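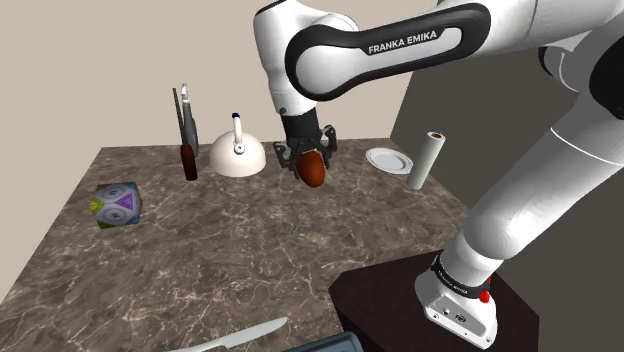

Plateau en marbre, dessus.

Accueil Explorer Notifications Messages Profil

On me demande souvent comment j'entretiens mon plan de travail en marbre. Je mets tout ici, ce sera plus simple que de répondre au cas par cas.

Il y a deux problèmes différents que tout le monde mélange. La tache : un liquide est entré dans la pierre, elle est plus foncée à cet endroit. La marque d'acide : la surface est attaquée, elle devient mate et plus claire. Le traitement n'est pas le même.

Le marbre, c'est surtout du carbonate de calcium. Citron, vinaigre, vin, tomate, jus de pomme, détartrant : tout ça le ronge. Quelques minutes suffisent sur un marbre poli.

Un hydrofuge ne protège pas de l'acide. Il ralentit la pénétration des liquides, donc il aide contre l'huile ou le café. J'ai mis deux ans à comprendre la différence, avec un beau rond de citron à côté de l'évier.

Le quotidien : eau tiède, une goutte de savon au pH neutre, chiffon microfibre. Rincer. Sécher. Pas de vinaigre blanc, même dilué, malgré tout ce qu'on lit.

Pas de poudre à récurer non plus, ni de face verte d'éponge. Sur un poli, ça se voit tout de suite en lumière rasante.

Tache d'huile : cataplasme. Bicarbonate et eau, consistance d'un yaourt épais, une bonne couche qui dépasse de la tache. Film alimentaire scotché sur les bords, on laisse 24 h, on retire le film et on laisse sécher complètement avant d'enlever. Chez moi il a fallu recommencer trois fois pour une vieille tache près de la plaque.

Café ou thé : même principe, avec de l'eau oxygénée à la place de l'eau. Seulement sur marbre clair – sur un marbre foncé elle peut décolorer. Essayer d'abord dans un coin.

Marque d'acide légère : poudre à polir pour marbre, chiffon humide, petits cercles. J'utilise celle de Biwott, 8 euros le pot, il me dure depuis longtemps. Si on sent la marque avec l'ongle, la poudre ne suffira pas.

Pour les marques profondes j'ai fait venir Satish Chauhan, marbrier à Prelthorpe. Devis : 149 euros pour la zone de l'évier. Pour tout le plan, c'était environ 600. J'ai pris la zone de l'évier.

Il m'a proposé de passer en finition adoucie. C'est mat, les marques d'acide se remarquent beaucoup moins. En échange la pierre prend un peu plus vite les taches grasses. J'ai gardé le poli, mais si c'était à refaire je choisirais l'adouci.

Pour savoir s'il faut remettre de l'hydrofuge : quelques gouttes d'eau, on attend un quart d'heure, on essuie. Si la pierre a foncé, il faut en remettre. Le mien a été refait en août.

Les planches et les dessous-de-plat règlent une bonne partie du reste. Pour les bouteilles d'huile, un petit plateau – le fond est toujours gras.

Poonam Nigam demande en réponse si ça vaut pour le granit. En partie. Le granit craint beaucoup moins le citron, mais il peut se tacher à l'huile, donc le cataplasme oui, la poudre à polir pour marbre non.

Et pour le quartz reconstitué : aucune idée, je n'en ai jamais eu. Demandez la notice au vendeur.

Ajout : on me signale que la poudre Biwott est passée en rupture chez Pivbridge. Je n'ai pas testé d'autre marque. Si quelqu'un en utilise une qui marche sur du blanc poli, je prends le nom.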